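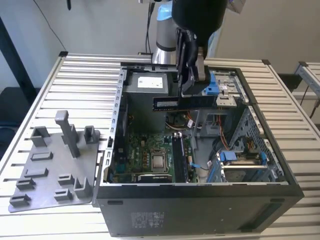

A reader in Galludau wrote to us that she had counted the company names at the start of a cartoon film and wanted to know why one film needed so many companies, and which of them had really made it.

All of them made it. A film with more than one producing company is called a co-production. When the companies come from different countries, it is called an international co-production. Many animated films for children are made this way. This page explains how the work and the money are divided.

Apr 25, 2022

What a production company does

A production company is a business that gets a film made. It finds the story, pays the writer, looks for money, hires the director and the artists, and keeps track of what has been spent. The person in charge of this work is called the producer. The director decides what the film looks and sounds like. The producer makes sure that there is a film to direct.

A production company is different from a studio, although some companies are both. A studio is the place where the work is done, and also the group of people who do it. One production company may hire several studios for one film.

Why companies join together

An animated film takes a long time to make. In many hand-drawn films, the artists make 12 drawings for each second of movement. A short walk across a room can fill a week. All of the artists have to be paid during that time, and no tickets have been sold yet.

Few companies can pay for this alone. Many countries have a film fund, which is an office that gives or lends money to filmmakers. The money often comes from taxes or from television channels. A film fund normally has a rule: part of the money must be spent in the country, or part of the work must be done by people who live there. A company in one country cannot usually ask for money from the fund in another. If two companies from two countries work together, each one can ask its own fund.

There is a second reason. Studios are good at different things. One may have skilled background painters. Another may have a large room for recording music.

A worked case: Oltau

Oltau is an animated film about a girl who lives on a river barge. It was started by Trostura, a company that had made short films before but no long one. Trostura had a script, a set of character drawings, and enough money for part of the work. Its fund paid for the writing and the first designs.

Trostura then looked for a partner in another country and found Dimitriou, a company with its own sound department. The two signed a contract. It said who would do which job, how much each would pay, and what share of the income each would get later.

The work was divided like this:

Trostura - script, storyboard, character design, and most of the animation.
Dimitriou - background painting, voices, music, and the sound mix.
Both - choosing the director, approving the final version, and selling the film abroad.

A storyboard is a long row of small drawings that shows the film shot by shot. It is made before the animation begins. For Oltau, the storyboard took 15 months, which was longer than planned. The barge kept changing size from one drawing to the next and had to be measured again. After that, every artist received a sheet that showed the barge from all sides with the girl standing next to it.
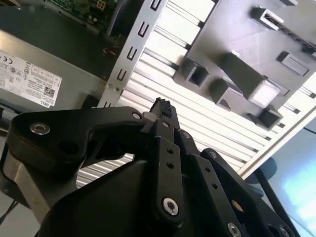 Gripper and open desktop computer case.

The lead producer

In most co-productions, one company is the lead producer. It is also called the majority producer, which means that it has the biggest share. The other companies are minority producers. For Oltau, the lead producer was Trostura.

The lead producer has the last word when the partners disagree, but only on the matters listed in the contract. Dimitriou could not change the ending of the story. Trostura could not replace the composer. Contracts list many small things too, such as the order of the company names on the poster.

How large is the smaller share? Each film has its own number. In Oltau, Dimitriou paid 20 percent of the cost at first and later agreed to pay more, when the music had to be recorded a second time. Countries often set a lowest share. A company that pays less than this may still be thanked in the credits, but the film does not count as a co-production in that company's country.

What nationality is the film?

A film does not have a passport. It can still have a nationality, and sometimes more than one. Many countries have signed agreements called co-production treaties. If a film follows the rules of the treaty, it is treated as a home-made film in each of the countries that took part. It can then ask for money there, and it can enter festivals and competitions that are only open to films from that country.

The rules often use points. A director from one of the countries brings some points, a writer brings some, and a composer, a lead actor, or an animation studio brings some more. The points are added up. If there are enough, the film passes. The exact list is different in each treaty, and the list for animated films is often different from the list for films with actors.

Which language do they speak?

Animated characters do not have real lips, so a film can be recorded in several languages. One version is usually called the original version. The voices are recorded first, and the animators then draw the mouths to fit the words. The other versions are dubbed afterward. Dubbing means that new actors speak the lines in another language and try to match the mouths on the screen.

The original version of Oltau was recorded in Dimitriou's studio in August. The windows had to stay shut because of street noise, and the recording stopped every hour so that the room could be aired.

How to read the opening names

The names at the start of a film follow a pattern. Look for these words:

"Presents" - often used for the distributor, the company that brings the film to theaters, or for the lead producer.
"A production of" - the lead producer.
"In co-production with" - the partners who share the cost and own part of the film.
"With the support of" - film funds and other offices that gave money. They usually do not own the film.
"In association with" - a loose term. It can mean a television channel, a bank, or a company that paid early in return for something.

Studios that were hired for one job only, such as coloring or special effects, are normally listed in the end credits.

Words to know

Budget: the plan for how much a film will cost.
Distributor: the company that brings the film to theaters.
Score: the music written for a film.
Treaty: a written agreement between countries.

This website uses cookies to remember your settings and to count visits. By continuing to read, you agree to their use. Accept all / Manage cookies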